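A Saturday at the Wokstead open day

I nearly didn't go. It was raining sideways, the bus to Wokstead only runs once an hour at weekends, and I'd told myself I'd finally clear the gutters. But I'd had the open day written on the kitchen calendar since the leaflet came through, and Drorora don't let people in very often, so on went the big coat and off I went with a cheese roll in my pocket.

For anyone who doesn't know it, Drorora is the long low building past the garden centre, the one with the bicycle racks out front and no sign you can read from the road. They do two-armed robots there. They don't build the arms from scratch (I'd always assumed they did). They take them in, put them together on a body, set them up for handling household things and then look after them once they're running. The one I'd come for is called Cumeo, and it has a cell all to itself at the back of the building.

You get a lanyard and a cup of tea at the door, in that order, and then you wait by the coats until your group is called. We were a good mix. A couple of sixth formers with their dad, two women from a bakery who wanted to know about cleaning, a retired lift engineer who asked better questions than any of us, and me.

Our guide was Ghislain Kowalchuk, who looks after the Cumeo cell day to day and has the most wonderful loud laugh. He started by telling us to put our phones away until the second half, then spent ten minutes on the floor. The floor! I wasn't expecting that, but he was dead serious. When they moved into the unit the slab had a slope on it that you couldn't see or feel, and for the whole of the first month the robot kept setting things down a touch hard on one side. They'd gone through the arms, the hands and the software before somebody put a long level on the ground. So now the robot and its table stand on the same steel base, and if one tips, the other tips with it.

The cell itself is smaller than you'd think. There's a clear screen on three sides, a gate on the fourth with a switch on it that cuts the arms if you open it, and a big red button either side of the gate at hip height. Ghislain made one of the sixth formers press one. There's a clunk, the arms hold where they are, and a light goes from green to amber. To get going again you have to shut the gate, twist the button back out and then walk round to the desk and press a separate reset, which you can't reach from inside. The lift engineer nodded all the way through that bit.

Then we got on to mornings, which was my favourite part of the visit. I do like hearing what people do first thing. The cell gets switched on at 7, before the coffee machine, because the joints like to be warmed through. Both arms go through a slow stretch, elbows, wrists, then every finger one after another, and whoever is on shift stands there and listens. Ghislain says you hear a dry knuckle long before the screen tells you about it. He did us an impression of one (a sort of tiny creaking gate) and I have been hearing it in my own hands ever since.

After the stretch comes the zeroing. Each hand goes to a little metal post at the side of the base and touches it with the fingertips, and the controller compares where it thinks the fingers are with where the post is. If they disagree by too much, it won't go on to the day's work and you have to find out why. Usually it's a fingertip. The tips are covers that pull off, and they wear, and a worn one is thinner than a new one. Simple as that.

They change the whole set every 80 hours of running, whether they look tired or not. I asked if that wasn't a bit wasteful and he said they used to change them one at a time as they went, and ended up with hands that were all different thicknesses, like wearing odd shoes. The old ones go in a jar on the windowsill. It's a big jar.

We had the short version of the repairs log too. In May the left wrist started running hot in the afternoons, only in the afternoons, and it took them ages. They swapped the motor, which did nothing, then the cable, which did nothing either. In the end it was a cover panel that had been put back on with a longer screw than the one that came out, and once everything had warmed up and swelled a bit, the end of the screw was just kissing the part behind it. All that bother over a screw! They now keep each panel's screws in a labelled tin with the panel number on the lid, and there are 58 tins on the shelf by the bench. I loved the shelf. I'd have happily stayed by the shelf.

The bench is run by a separate firm, Zwahlen, who come in to do the hands. That surprised me a bit, but apparently hands are a trade of their own, and the chap who does them was there with one opened up on a cloth so we could see the cords inside. There are two to a finger, one to curl and one to straighten, and both have to be at the right tension or the finger either droops or snaps to attention. He sets it with a gadget like a luggage scale. The bakery women asked whether flour would get in. Yes, he said, flour gets in everywhere, and please don't.

Tea again at half past eleven, with flapjack. Very good flapjack, slightly burnt at the corners, the way it should be.

The second half was in the planning room, and I'll admit I'd expected that to be the dull bit. It's a plain office with the blinds down and a very large screen. Before Cumeo is allowed to do any job in the cell, it does it in the simulator first, over and over, on a table that's drawn to match. Ghislain says they used to try things straight on the real robot and it cost them a fortune in crockery. So now the setting-up is mostly done in that room, in the warm, with biscuits.

You see it all from the robot's own point of view, looking down at the table past its own arms, and it takes a minute or two to stop feeling that they're yours. I kept wanting to move my elbow. The job they were on was tableware, a bowl and a plate, with a tin can left standing near the front to make life awkward.

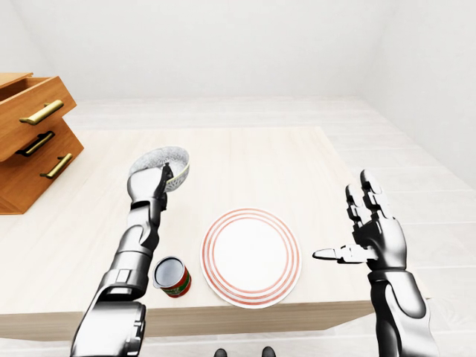

The left hand gets most of the attention in a job like that, because a bowl is a swine to hold. Go in with the fingers too straight and it slides. Curl them too early and you knock it away before you've got it. What they fiddle with in the simulator is when each finger starts to close, and how far the wrist has turned by then, and they'll change one number, run it, tut, and change it back. The retired lift engineer was invited to have a go at the numbers and had to be gently removed from the chair.

I asked about the other arm, because it seemed to me it wasn't pulling its weight. It's a fair question apparently! Where the spare hand waits is one of the things they have to settle for every job. It has to be out of the way of the working arm, but near enough to come in and help, and it mustn't be parked over anything it could brush on the way back. They call it the waiting pose and they'd had a proper falling-out over it that week, fingers up or fingers down. Fingers up keeps the tips clear of the table. Fingers down is quicker off the mark. The fingers-up camp had the upper hand (sorry) when we were there.

The tin was another thing I wouldn't have thought of. A forearm is a lot fatter than a hand, and you can steer the fingers beautifully past something and then sweep it onto the floor with your wrist. I do this myself with wine glasses. So every job gets tried with something tall-ish standing in the wrong place, and if the arm can't find a way round, it doesn't go through to the real cell.

Once a job does go through, they run it at a crawl with somebody's hand over the red button, then a bit faster, then leave it be. Ghislain reckons the two tables never match perfectly. The drawn one doesn't have a sticky patch where someone put their mug down. When there's a difference they go and measure the real one and mend the drawn one, and he has a list of those taped up by the door, added to in several colours of pen.

We finished with questions, which overran, mostly my fault. I wanted to know what happens in a power cut. The arms have brakes that clamp on by themselves when the current goes, so they stay put, but the hands don't, so whatever they're holding may well get dropped. Hence the rubber mat.

A few practical bits if you fancy the next one. You have to book by ringing them, the form on the website goes nowhere. Wear flat shoes with closed toes or they'll lend you a pair of steel toecaps, and they only had enormous ones left. There's step-free access through the side door by the bins but you need to ask for it to be opened. Children are welcome from secondary age. Parking is free, the garden centre café does a decent jacket potato, and the bus back leaves at ten past the hour from the far side of the road, which I learned by standing on the near side and watching it go.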